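Clurkix Sets Start Date for Small Lighting Take-Back Program in Melleck

MELLECK, Thu 18 April – Clurkix, a recycler of household electrical goods, will open a take-back program for desk and table lamps at 21 drop-off points in the Melleck area. The program will begin in November and run for 2 years under a contract with Vasiliu, a regional waste hauler.

Lamps up to 1,000 millimeters in height will be accepted, with or without a bulb. Floor lamps, ceiling fixtures and battery lanterns are excluded. Cords must be left attached. Shades made of glass should be removed and wrapped before drop-off.

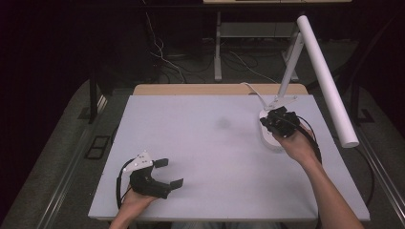
A white desk lamp on a light gray-white panel.

Collected lamps will be moved each week to the Clurkix plant on the Zodley road. Staff will check the cord, plug and switch. Units that pass an electrical safety test will be offered for resale through the plant store. The rest will be taken apart and sorted into steel, aluminum, copper, plastic and mixed waste. Bulbs will be handled on a separate line – fluorescent tubes go to a licensed processor outside the area.

A trial at a single drop-off point brought in 332 lamps. The most common faults were worn switches and damaged cords. Results of the trial were used to set the size of the collection bins and the pickup schedule.

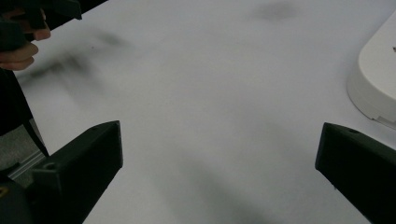 Matte white tabletop.

There is no charge to households. Businesses may bring lamps to the plant by appointment and will be billed by weight. Retailers that wish to host a bin must provide a dry indoor space and access for a hand truck. Applications are open now and will close before the first bins are placed.

A list of drop-off points and opening hours will be posted at the Clurkix plant store and at Vasiliu service counters.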